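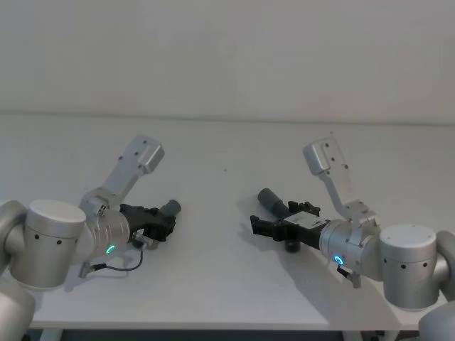
The quiet end of the packing room

I've worked at Lusivia for long enough to have had three different job titles while standing in more or less the same spot. We pack small replacement parts for kitchen equipment, mostly gaskets, knobs, little bags of screws, that sort of thing, and we ship them out of a low building on the edge of Plurnville that used to sell carpet. Since February we've had two arms on the kitting table at the back, and since February people have been asking me what I think of them. My sister asks, my dentist asks. So I'm going to write it down once and send everybody the link.

Short version: I like the arms fine. I'm a lot less sure about what we've done with the time they gave us.

What kitting was like before

Kitting is when you take four or five loose parts and put them in one bag, in the right order, with the right slip. It's the worst job in the building. You sit, you reach, you drop, you seal, and by two in the afternoon your thumbs have opinions. We took it in turns, and the turns were a serious matter. People traded them like baseball cards. I once gave up a Wednesday off to get out of a kitting week and I'd do it again.

But (and I didn't see this coming at all) kitting was also where you talked. Two people sat across from each other at that table, close enough to hear over the conveyor, doing something that took your hands and almost none of your head. I learned how to refinance a house at that table. I learned that a coworker was leaving three weeks before the office did. When somebody new started, we put them in kitting first, and by Friday they knew which supervisor you could joke with and which printer had to be slapped.

Now the arms sit across from each other instead, gripper facing gripper, with a stretch of white tabletop between them. One has a green light ring at the wrist and the other a blue one. They're good company in the sense that they don't eat your chips.

The numbers, which are good

I'm not going to pretend the thing doesn't work. In its first full month the table turned out 2264 kits, and 97 percent of them went through the check scale without anybody touching them. The rest get kicked into a tray and one of us sorts them out by hand, usually a slip folded wrong or a gasket that stuck to its neighbor. I've packed kits on a Monday morning after a wedding and I know what my own percentage looked like, so I'm not throwing stones.

And my thumbs feel great! I want that on the record. I can open a jar. One of the guys on second shift had been wearing a brace at work for as long as I'd known him, and he doesn't anymore. When people write gloomy articles about automation I wish they'd spend a few weeks kitting first. There's a kind of writer who thinks every job a machine takes was somebody's craft, and I'd like to hand that writer a bag of number six screws.

The part that bugs me

What bugs me is what happened to the hours. Before the arms came, we had a meeting where a fellow from Bhuiyan, the company that set up the line, told us the arms would "free us up." I wrote that down, because I wanted to ask him for what. He had a nice answer about quality work and cross-training. I believed about half of it, and I think that was fair.

In practice, I got freed up to walk. There are fewer of us per shift (nobody was let go, to be fair to management, they just stopped filling spots when people left) and each of us covers more floor. I clear the reject tray, I refill the part feeders, I go over to receiving, I come back. I'm less sore and more tired. I'm also alone for most of the day in a way I never used to be. Me and the woman who runs receiving wave at each other like ships.

The cross-training did happen, sort of. Four of us got two days on how to restart the cell, change a program and clear a stop safely. I took to it more than I expected. There's a pleasure in knowing why a machine is sulking, and I've gotten decent at telling a real fault from a feeder that just needs a tap. But the pay bump for it came to 475 dollars. For the year! I did that division in my head during the meeting and had to look at the floor for a bit.

So when someone asks me if robots are bad for workers, I want to ask them which part. The arms took the job we all hated, and good riddance. Everything I'm grumpy about was decided by people, in a room, on a spreadsheet, and could be decided differently next month without moving a single bolt.

What I'd ask for

If your shop is about to get something like this, ask early where the saved hours are going, and ask to see it in writing. We didn't, and by the time we thought of it the schedule had already closed up over the gap like water.

Ask for the training to come with a real grade and a real rate. The person who gets a stopped line going again at six in the morning is doing technician work, whatever it says on the badge. My cousin is at Nukden, across the river, and over there the people who tend the cells have their own job class. It isn't a fortune, but it's printed on the wage sheet and you can apply for it.

And ask for somewhere to sit down together. I know how that sounds next to wages. I brought it up anyway, and we now have fifteen minutes at the start of shift where everybody stands at the same bench and goes over yesterday's rejects. It's supposed to be about the rejects – mostly it is – but last week it was also about somebody's new baby and whether the vending machine has always charged that much for pretzels.

I've got a list of things to raise at the next meeting, and the job class is at the top of it. The pretzels are on there too.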